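Speaker notes: The right arm that didn't stop

Session length 20 minutes, plus questions. Dirceu Amaral is chairing and will give the two-minute signal from the side.

1. Opening

Say who I am and where I work. Gonzalo Tejada, Wavbridge, cell safety and maintenance. I'm not a researcher and I didn't write the control software. I was called in after the fault.

Say up front that there was no injury. People relax and listen better once they know that.

The talk covers one fault on one two-arm station. The station was doing paper pickup: crumpled sheets on a table, two arms, put the paper in a bin. It is light work, and that affected how people behaved around it. Come back to this in part 4.

2. What happened

Late morning, in September. Aiguo Gu was running the station. The left arm closed on a piece of paper and the right arm was waiting its turn. Aiguo saw the right arm start to drift toward the middle of the table and pressed pause on the operator screen.

The left arm paused. The right arm kept going for 2 seconds, touched the left gripper, and stopped on its own force limit.

Damage: one bent fingertip and a scuffed cable sleeve. Replacement took less than an hour. The paper was fine (pause here, someone usually laughs).

Aiguo did not use the emergency stop. I asked him why, and he said the screen was closer and pause had always worked. I would have done the same. Don't let the room turn this into a story about the operator.

3. The work on the table

Keep this part short. Most of the room knows pick and place, but few have worked with paper. Every sheet lands in a different shape. The grippers come in low at an angle, and both of them need to reach the middle of the table, so their work areas overlap. On a job with fixed parts you would split the table down the center and be done with it. With loose paper, we couldn't.

Leave the picture up while I talk about overlap. Point to the two fingertips, then to the papers between and beyond them.
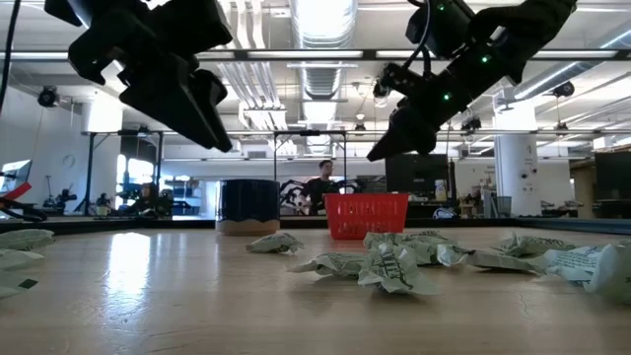
4. What we found

The pause command went out as one message to both arm controllers. The right controller had a full message queue and handled the pause only after it had finished the moves ahead of it. The left queue was short, so the left arm stopped right away.

The queue was full because of a retry setting. When a grasp failed, the right arm sent the approach move again, up to 5 times. Paper slips often. Purificación Montoya went through the logs and found 11 earlier cases of a late pause on the right arm. In every one of them the arm had been moving away from the left, so the delay did no harm and went unreported.

The drift was a separate fault. A loose connector on the wrist encoder gave a bad reading. Alone, it would have been a small repair.

Slow down here. The emergency stop was tested and worked. The risk review listed pause as a convenience function. The people at the station used it as a safety function, all day. Light work had made that feel reasonable.

5. What we changed

Pause now skips the queue on both arms. If either controller fails to confirm, power to both drives is cut.

Retries are limited to 2 – Purificación wanted zero, and we may get there.

A second emergency stop button is mounted next to the operator screen.

The wrist connectors have locking clips and are checked at the start of each shift.

Late pauses are logged as faults even when nothing touches.

6. Still open

We have not tested the new pause with both arms holding the same sheet. Casimiro Villanueva is setting that up at the Lellcombe site. If asked for results, say there are none yet.

Questions. If it's quiet, ask how many people in the room have timed their own pause button.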